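Handheld grippers, fingers not closing square

hutum_bench
Set up the pair again on Thursday after swapping fingers. The left one still closes a hair off. I did the base screws first, then the pivots, as Urs Prantl suggests in the Guseo notes. Not convinced the order matters. 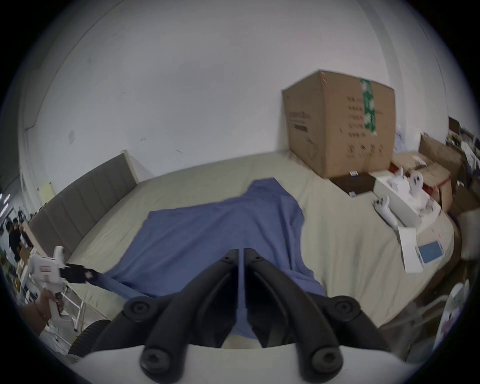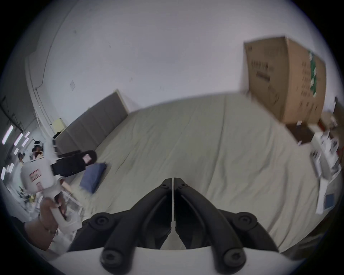 A narrow gap at the tips bothers me less than play in the linkage. Wiggle each finger by hand before you touch any software offset.

tak_aoki
Disagree. Pivots first, always. Tighten the base and you lock the error in.

flasto54
Has either of you measured it? I've had 3 sets apart and saw no difference. Worn screws, every time.

hutum_bench
Mine were new screws - so no. Will try pivots first, but I expect the same result.

tak_aoki
Then check for threadlock in the holes.

Related threads
Cleaning fingertips after 1,000 cycles
Hollenstein jaw spares, any good?

Last updated: January
Contact | Back to top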